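Gripper swap, thread. Kaltosico fingers vs the old Fluvileck ones, folding laundry. 2 days in and my thumbs hurt

Old pads slid off denim about 27 times. Rubber ones so far — much better, still hate thin cotton

4 replies · 11 likes 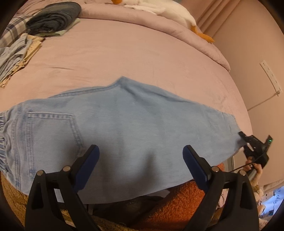
Gallegos, January 30, 2019 — jeans again. Second gripper has the leg end, mine's still open. Wide gap between the pads, I like that for thick seams

Elastic waistbands are teh worst. Arsen says go in from the side, Yaryna says from above. Trying both

3 shares

Cable on these is too short imo. Camera mount next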